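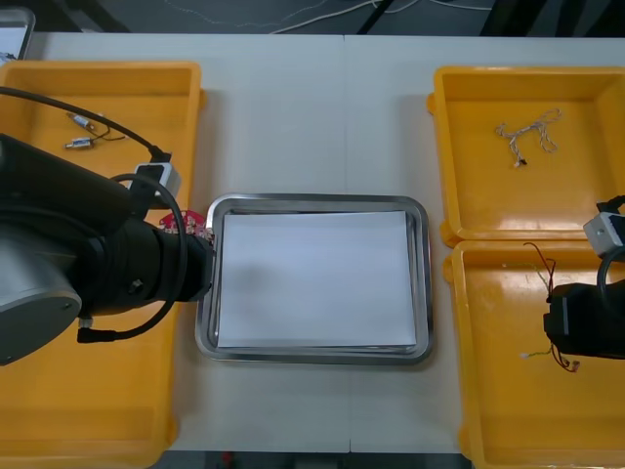
T. Mofokeng
Bench Notes editor, Protthorpe Electronics Circle

In the September letter I promised to write something about trays, and several readers have reminded me of it in a friendly way. So this month the Bench Notes are about trays, and a little about paper.

When I began with electronics, I kept all my parts on the bare table. I had a good white table and a good lamp, and I thought this was enough. Then a spring from a battery holder rolled under the radiator and stayed there for a whole winter. After this I bought my first tray. It was too small and too deep, and I could not get my fingers comfortably to the bottom, but I never lost a spring again.

Now I prefer large trays with low walls. The yellow plastic ones with the rounded rim are my favorite. They come from the kitchen supply shop in Favton, on the shelf beside the cutting boards, and they are sold for food. A small part with dark wires is easy to find on yellow. If you look at the two little silver and white cylinders in the left tray, with their thin wires, you will see what I mean. On a gray mat I would search for such wires with my glasses on, and then with my other glasses.

There is one weak side. The glossy floor of these trays shines. Under a strong lamp you get a soft white reflection exactly where you want to look. I move the lamp a little to the side and lower it, and then it is much better. One reader wrote that she rubs the floor of her tray with fine sandpaper until it becomes dull. I tried this on an old tray and it works, but afterward the dust sticks to it and it is hard to wipe clean. I will leave my other trays as they are.

The steel tray in the middle

Many people have only trays of one kind, and they decide what is inside by memory. My memory is not made for this. I like to have one tray in the middle that looks completely different, and steel is very good for it. The yellow trays are for storing, the steel tray is for working. If a part lies in steel, it is being looked at now. When I go to make tea and come back, I know directly where I stopped.

Inside the steel tray I lay white paper. I mean ordinary office paper, a real stack of it, so that it covers nearly the whole floor and only a narrow strip of metal remains around the edge. The paper has several uses. It takes away the shine of the steel. It makes the landing of a part quiet and soft. And you can write on it! I write next to each part where it came from and which way it was turned, with a small arrow. When the job is complete, I take off the top sheet, fold it and put it in the box with the device. The next clean sheet is already waiting.

A pack of 200 sheets lasts me a very long time, and I use both sides if the job was a small one. Please choose plain paper without lines. Lines look helpful, but a thin wire on a blue line disappears.

A warning for those who repair live equipment: steel conducts. I never put a board in a steel tray when a battery is still connected, with or without the paper. First the battery comes out and goes to a yellow tray, alone, and then the board may go to the steel one. Plastic has its own problem, it can build up static charge. For sensitive boards I use the proper dissipative mat and the wrist strap, and I ask you to do the same. A kitchen tray is not a replacement for these.

Loose wires

The most common damage on our club evenings is a broken wire, much more common than a burned part. Somebody takes a part by its wire, as one takes a mouse by its tail, and the solder joint gives up. Take the part by the body. For a small circuit board, take it by the edges, and keep away from the places where the little components stand up. The red boards of the size you see at the rim of the left tray are easy to hold wrong, as there is not much edge to hold.

I also ask you not to pile the parts with wires on each other. Two lying side by side are fine. Ten in a heap make a nest, and then you are pulling. If you have many, turn all the wires to the same side before you put the tray away.

How I place the trays

My table has a seam down the middle, where two sections meet, and I complained about it for years. A small screw loves a seam. Now I let the steel tray stand right over the middle of the table and the question is solved for the most part. The yellow trays go around it, and the largest one stands on the left. I am right-handed, so I fetch with the left hand and work with the right. Left-handed members will want to turn this around.

Leave a free strip of table somewhere for the tools. I make this mistake still: I buy one more tray, it fits exactly, and then the tweezers have no place to lie and I put them in the tray with the parts.

From the club cupboard

The parts in our cupboard are now sorted, and the list has 263 lines. It hangs inside the left door – please write on it in pencil when you take something. The old biscuit tins are gone. In their place we have 13 yellow trays, each with a label on the short side. Two of the trays are still without a lid, and if you have at home a flat lid that fits, we would be glad to have it.

The label holders are from Dratadura, the clip kind. I was doubtful about them, but they hold well on a rounded rim if you press both ends at the same time. If you press only the middle, they jump off and fly quite far.

Cleaning: warm water, a drop of dish soap, a soft cloth. No solvent on the yellow plastic, please. One tray has already a cloudy corner from the flux remover and it does not go away with anything I have tried. The steel tray you may clean with alcohol, but take the paper out first and let the tray dry before new paper goes in.

Your questions

A member from Favton asks if a baking tray is also good. Yes, if the floor is flat. Many baking trays have a pattern pressed into the metal and small screws sit in it very firmly.

Another reader wants to know if black trays are better for white plastic parts. I believe so, but I do not own one. If somebody can bring a black tray to the next club evening, we can put the same parts in both and look at them under the same lamp. We start at 7 p.m. and the side door will be open. In the next letter I plan to write about tweezers, straight ones and bent ones, and you can send me your opinions before then through the club mailbox.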